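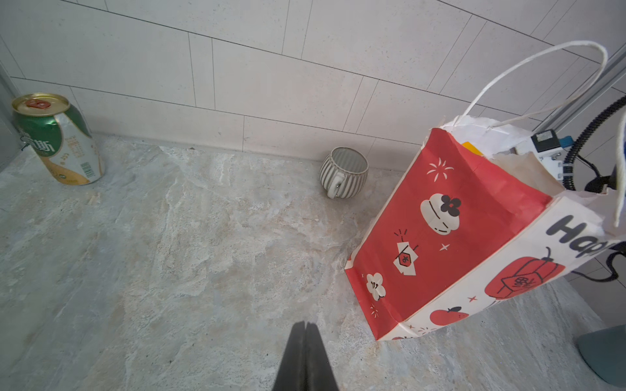

*Figure 1. Jalen cell, counter station, from the wrist camera. Gripper jaws at bottom centre; can, ridged cup and paper gift bag along the tiled wall.*

# Gollico Handling Works: Jalen Cell Maintenance Meeting

**Minutes of the meeting held on 30/08/2025, Eritz building, ground floor**

**Present:** Cell supervisor (chair); maintenance lead; electrical technician; controls engineer; day operator; safety officer; stores clerk (minutes)

**Apologies:** Representative of Šimek, service contractor

**Papers taken:** Fault log for the Jalen cell; draft jaw adjustment sheet; Figure 1

## 1. Minutes of the previous meeting

The minutes were agreed with one correction. Under "Spares", the entry for the wrist cable should have read "on order" and not "in stock". The stores clerk has amended the master copy.

## 2. Matters arising

The controls engineer confirmed that the old and new settings files for the Jalen cell are now kept in separate folders. The operator's copy has been replaced.

The request for a second lamp over the counter was carried forward. Šimek has not yet sent a price.

## 3. Gripper

The maintenance lead reported on the fault first entered in the log in February, in which the jaws stop short of the closed position after a long run. The fault had been cleared at the time by homing the gripper, and it returned during the present month.

The gripper was taken off the wrist and stripped on the bench. Dried grease was found in the slide. The slide was cleaned and greased again, and both jaw screws were tightened to the value on the adjustment sheet. The closed position was then taught afresh.

The meeting looked at Figure 1, in which the jaws stand close together and point towards the open counter between the cup and the bag. The maintenance lead asked members to note that a camera view does not replace the feeler gauge, and that the gap must still be measured by hand before the cell is released. This was agreed.

A trial of 40 closing cycles was run after the work. The jaws stopped short on none of them. The day operator asked whether this was long enough, given that the fault appears only after a long run. The maintenance lead accepted the point and will repeat the trial at the end of a full shift.

**Action:** Maintenance lead to repeat the trial and enter the result in the fault log.

## 4. Cables

The electrical technician spoke about the cables to the right of the counter. The ribbed cable comes down in a curve from above, and the thinner black wire hangs beneath it in a loop. Both can be seen in Figure 1.

It was agreed that the ribbed cable should keep its present curve, as the service sheet forbids a tight bend. The thinner wire is to be clipped back towards the wall. The chair asked that no adhesive ties be used on the aluminium rail, where an earlier set came away and left a residue that took some time to remove.

The technician also asked that the blue connector on the small module beside the rail be added to the monthly inspection. It is at present missing from the sheet. The connector is to be checked for seating only and is not to be pulled with the power on.

**Action:** Electrical technician to fit the clips and check movement of the arm through its full reach at slow speed.

**Action:** Controls engineer to add the connector to the inspection sheet.

## 5. Wrist camera

The camera bracket was removed with the gripper and has been refitted. The controls engineer reported that the camera must be aligned again whenever the bracket is disturbed, even if the screws are put back in the same holes. The first alignment was rejected by the program. The second passed after the lens had been wiped.

There was some discussion about the counter surface. The marble pattern and the speckled tiles have been raised before as a possible cause of poor matches. The controls engineer had no evidence of this and did not wish to change the surface until the lamp has been settled. The safety officer had no objection to the present surface.

It was agreed that the alignment board be kept in the drawer of the cell and no longer in stores.

**Action:** Stores clerk to move the board and mark the drawer.

## 6. Handling set

The day operator asked for guidance on the handling set used after repair. It was confirmed that the crushed can, the ridged cup and the red and white gift bag remain suitable. The operator pointed out that the bag's twisted paper handle stands high above the opening and must be allowed for when the approach height is set.

The approach height was left at its present value for the can and the cup. For the bag, the arm is to come in from above the handle and at reduced speed. The controls engineer will write this as a separate move, so that the general setting is not altered.

Speed for all first runs after repair is to be held at 20 per cent. The operator may raise it only after the maintenance lead has signed the sheet.

**Action:** Controls engineer to write and test the separate move for the bag.

## 7. Spares and service contract

The stores clerk reported 8 jaw screws in hand. The wrist cable has still not arrived. Šimek has been asked for a delivery date in writing.

The grease specified on the Šimek service sheet is held under stock code 41. The maintenance lead asked that the general workshop grease be taken out of the Jalen cupboard to avoid a mix-up. The chair agreed and the tin was removed before the close of the meeting.

**Action:** Stores clerk to write again to Šimek regarding the wrist cable and the price of the lamp.

## 8. Safety

No incidents were reported. The safety officer reminded members that the lock is to be fitted to the isolator whenever the gripper is off the wrist, including for short bench work in the same room. The lock had been fitted for the present repair, but the tag had not been filled in.

## 9. Release of the cell

The cell remains on restricted use until the repeat trial has been logged and the thinner wire has been clipped. The chair will then sign the release sheet, with a copy to Šimek.

## 10. Next meeting

To be called by the chair once the release sheet has been signed.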